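4 January 2019

**Watier Lab's robot arm learns to pick up household objects it has never met before, using only 15 minutes of human guidance**

*New method, called Tretell, lets a robot ask for help at the right moment and remember the answer*

BORKANCE – Researchers at the Watier Lab today released Tretell, a training method that teaches a robot arm to pick up unfamiliar objects on a cluttered desk after one short session with a person. In tests covering 1,000 pick attempts, the arm lifted and held the requested object 817 times. The objects were ordinary things bought in shops around town, and none of them had been used in training.

The team is thrilled with the number, and just as pleased with how little it took to get there. Earlier versions of the lab's system needed days of recorded practice before they could cope with a new shape. With Tretell, a person sits with the robot for 15 minutes, guides the arm through a handful of grasps, and leaves it to practice alone.

"The first time it went for something spiky by the top and just took it, we all cheered," said Hrvoje Vidmar, who leads the project. "We had shown it a mug, a sponge and a hairbrush. It had to work out for itself that a leafy top can be a handle too!"

**How it works**

Most grasping systems look at an object, choose the spot with the best score and go for it, even when that best score is a poor one. Tretell adds a second score: how sure the robot is of its own choice. When that second score drops too low, the arm stops above the object and waits. A person then moves the gripper to a better spot by hand, and the system stores the correction along with the shape of the surface near the fingers.

The stored piece is small on purpose. Tretell doesn't save "this is how you hold a pineapple." It saves what the few inches around the grasp looked like, so a correction made on one object can help with another that has a similar stem, rim or handle. Over the full set of trials, the arm stopped to ask for help 103 times, and most of those requests came early on. All of these stops were counted as misses, even when the arm went on to lift the object after being corrected.

The remaining 80 misses were grasps the arm was sure about and got wrong. Thin, flat things were the hardest by a wide margin, with shiny surfaces next. Vidmar's group is publishing the full list of failures with the rest of the results.

"I'd love for people to read the failures first," Vidmar said. "There's a pattern in them that we only half understand, and somebody out there is going to look at it and see it right away."

**Tested on a real desk**

The trials were run on a regular office desk with a felt mat, and the team left everyday things within reach of the arm. Lighting came from the ceiling fixtures already in the room. Objects were placed by hand and never lined up the same way twice – a choice that slowed the work down but made the results far more useful to anyone hoping to repeat them.

Each attempt began with a typed request for one object. To count as a success, the arm had to close on that object, raise it clear of the mat and hold it for a set time. Knocking over a neighbor on the way was noted separately and will be covered in a follow-up report.

**Next steps**

The lab will begin a second round of trials in May at its Evangelista building, where the arm will work on shelves as well as desks. That round will look at whether corrections collected by one person are as useful as the same number collected by several. Early signs are encouraging – people tend to guide the gripper in quite different ways, and the system seems to like the variety.

The Tretell code, the complete trial log and the written report are free to download from the Watier Lab website. Groups that already have an arm with a gripper should be able to get the basic version running in an afternoon. The lab welcomes questions, bug reports and results from other desks, good or bad.

**Press contact:** Watier Lab Communications, Borkance
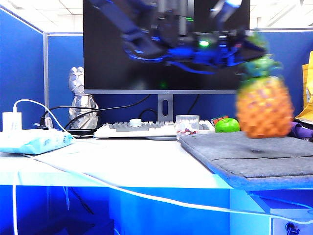 The arm raises a toy pineapple by its leafy crown above the gray felt mat. Photo: Watier Lab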